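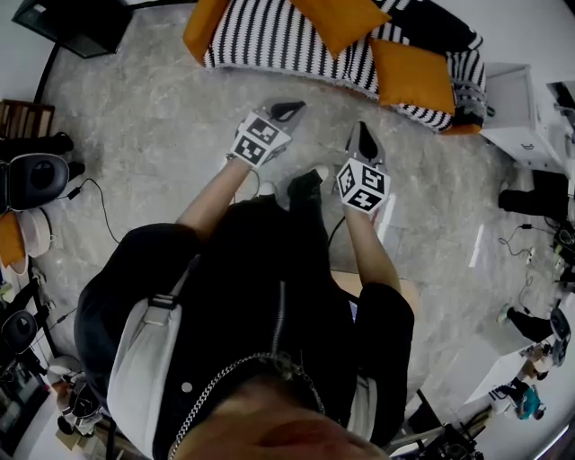 Both grippers up, sofa bay, from the head cam. Cushions still on the sofa.

March, notebook 5, Wellalcombe, sofa bay
started 9:40, writing this in between takes so it jumps around

Job today: go through the handheld rules line by line with real takes and mark what holds up. The draft came over from the Wondon side and was written for fixed arms on a bench. Half of it doesn't fit a person walking around with a gripper in each hand. Section numbers below are the draft's.

Rule 1, start pose. Draft says "grippers in neutral position". Useless, neutral means something different to every operator. Proposed wording: elbows in, both grippers out in front of the body, both marker cubes in head view, hold still for a slow count of 5, then go. Tried it. Easy to hold, easy to check afterwards by scrubbing to the first second. Keep.

Rule 2, markers. At least one printed face per cube square on enough to read at the start. Draft wants all faces readable "at all times", can't be done, a cube has faces pointing away from you. Change to: never both cubes lost at once for longer than it takes to turn over a cushion. Needs a proper number, I don't have one yet. Wipe the cubes before each block. No tape on the printed faces, not even clear tape. Glare.

Rule 3, clothing. Draft has nothing at all. Needs a section.
- Straps. A wide crossbody strap over the chest is fine standing up. Bending over the seat, the bag swings forward and gets between the arms. Bag off before the block starts, hook by the door.
- Chains and necklaces off or tucked in. Two reasons, snagging and it's bright right under the camera.
- Sleeves. Cuffs must not reach the gripper body. Pushed up is OK.
- Black jacket is good against this floor. Don't make it a rule, people won't read a rule about jackets.
- Closed shoes. Should go without saying, write it down anyway.

Rule 4, cables. This is the one I care about. Draft: "cables shall be managed". By who? How? My version:
a) Gripper cable comes off the back of the hand and down, with slack for a full reach to the far end of the sofa plus one step.
b) Nothing lying across the strip between operator and sofa. Includes loose ends with a plug on them. Unused cable is coiled and goes against the wall, it does not wait on the floor "for the next take".
c) Spotter walks the strip before every block, not every take.
d) If the operator steps on a cable, stop the take, log it. Don't finish the take to be nice.

Today's floor does not pass b). Cables on the right under the cabinet side, another one coming across from the chairs on the left. Leaving it as is till lunch so I can write up how long a clear takes, then clear it properly.

11:15
Clear took 18 minutes with two of us, mostly untangling. That's too long to do between blocks so it has to be done at setup and kept that way. Put that in the rule as a note. Floor tape for the strip? Marble pattern floor, pale tape dissapears on it, tried it. Use the dark tape.

Rule 5, people in the room. Draft says "only the operator in the working volume". OK as far as it goes, but it says nothing about the head camera, which sees way more than the working volume. Wide lens, looks down, still picks up legs and sneakers at the edges. So split it in two:
5.1 Working volume: operator only. No reaching in to fix a cushion.
5.2 In view: anybody who could be seen has signed the form for this block. Form is on the clipboard. No form, stand behind the door side. Includes people who are "just sitting at the desk".
Chin and lower face of the operator also gets in at the bottom. Same form covers it but the operator should be told so in words before putting the rig on. Add to the briefing card.

Rule 6, furniture. Chairs on wheels out of the bay. They drift. Stools and spare cushions either in the task or out of the room, a spare orange one on the floor next to the task ones on the sofa is asking for someone to label it as a target. Tripod stays but legs get pushed back to the line. Not sure about the low table, leave it for now, ask Wondon if they have one in theirs.

Striped sofa: nice for us, easy to see when the seat has moved. Bad for tracking? Carow notes claim strong stripes upset the position estimate when you get close. Haven't seen it here yet. TODO check on the near reaches only.

Rule 7, stopping. Draft has one stop word for the robot and none for humans. Use the same word for both. Anybody in the room can call it. After a stop: grippers lowered, arms in, wait. Restart is a new take with a new number, never a continuation. We had a take 2223 and a "2223 again" last month and the two got merged. Never again. Numbers don't get reused even for a take that lasted one second.

Rule 8, breaks. Draft says break after every 1000 takes. Was surely meant for an arm that doesn't have shoulders. Holding both of these out in front gets old quick. Propose by time, or when operator asks, whichever is first. Length to be agreed, I am not putting a number down on one morning's worth.

2:30
Ran another block with the new wording read out loud at the start. Reading all eight takes too long, people drift off at rule 4. Needs to be a card with only the do's, and the full thing in the binder. Lazăr template is okay for the card if we cut the logo and the big empty box at the top.

Speed: nothing in the draft about how fast the hands may go. Mine were too fast on the cushions, I could feel it. Blur on the markers is the thing to look for. Add as 2.3, wording open. Something like "as if the cushion was full of eggs", no, a real phrase.

Open:
- number for rule 2, marker loss
- break length
- who owns the floor check when there's only one person in. My view is then you don't run.
- does the small box on the floor on the left side belong to us
- Wondon to confirm they drop "neutral position" everywhere, else we end up with two standards and mixed data
- dark tape, order more

Send marked up draft back tonight, rules 3, 4 and 5 as full text, the rest as comments. Version goes up by one, old one out of the binder. There were two versions in there this morning and the operator was reading the wrong one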